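Home | Guides | Set-up | Safety | Contact

Section 4: Good practice for recording bathroom chores

I wrote this section after my first month on the Irico cleaning project, when I'd broken most of these rules myself. Read it all the way through before you strap anything on!

1. Put the wristbands on before you touch the sink. Snug, with the marker squares facing out – if a sleeve slides over them, push it back up.

2. Run each cable away from the basin and give it a bit of slack. You want to be able to reach the far side of the counter without a tug.

3. Wipe with one hand flat on the pad and keep the other where the head camera can see it.

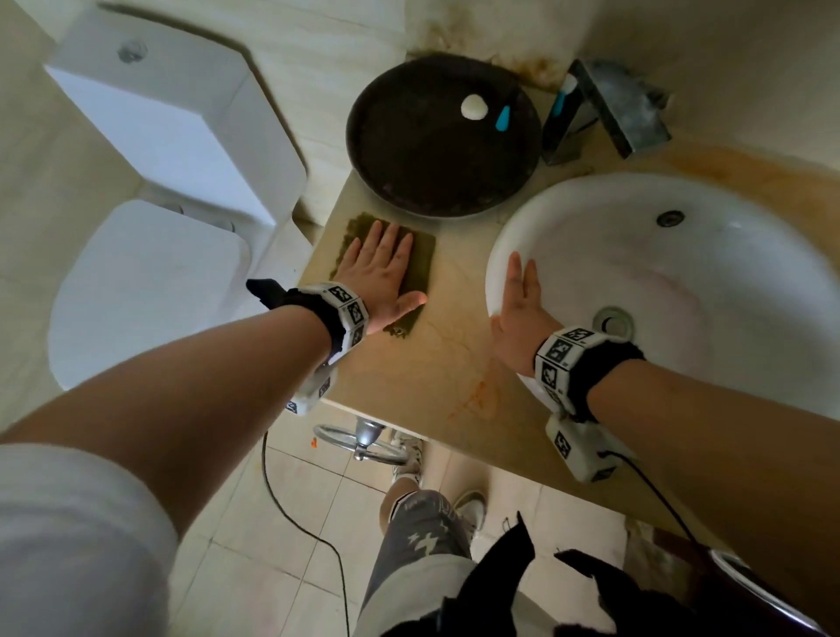
I go slowly here, slower than I would at home, and I finish one patch before I start the next. The robot is going to learn from your habits (the bad ones too), so no dabbing at a stain and wandering off.

CAUTION: The modules and cables are not for rinsing. Keep the tap off while you're wearing them, and stop straight away if a strap gets damp.

4. When you pick something up, hold it over the basin or the counter and keep your wrists apart enough for both sets of markers to show.

5. Check the mirror before you record. Faces, post, a family photo on the far wall – anything that could identify someone has to go or be covered. Our house rule, the Privora rule, is that a clip with a face in it gets deleted, even if the other 99 per cent is lovely.

NOTE: Aim for 40 clips a session and then take the bands off for a proper rest. I once pushed on to 76 and my wrists were sore until Saturday.

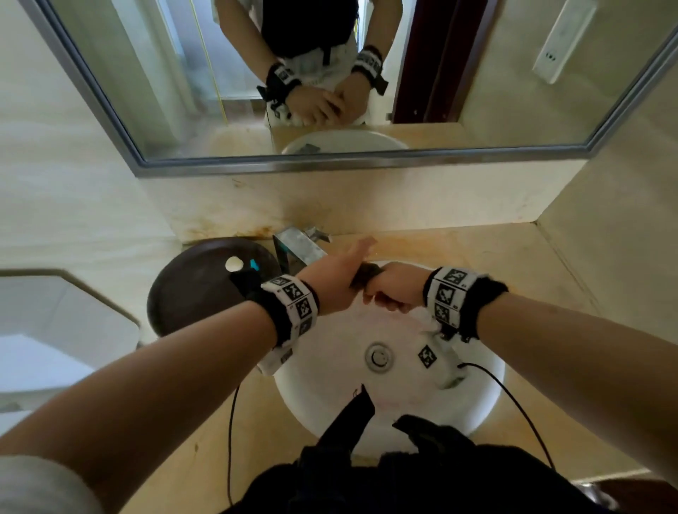

Ysaline Carré wrote in to say that step 5 should come first, as she had strapped up, plugged in and only then remembered the mirror, and had to undo the lot. Fair point, and I'll move it up in the next version. Until then, do your mirror check before step 1.

6. Take the bands off, wipe the straps with a dry cloth and log the session.

We use cookies to remember your settings. Accept | Manage

Contact Irico support | Copyright Irico | Back to top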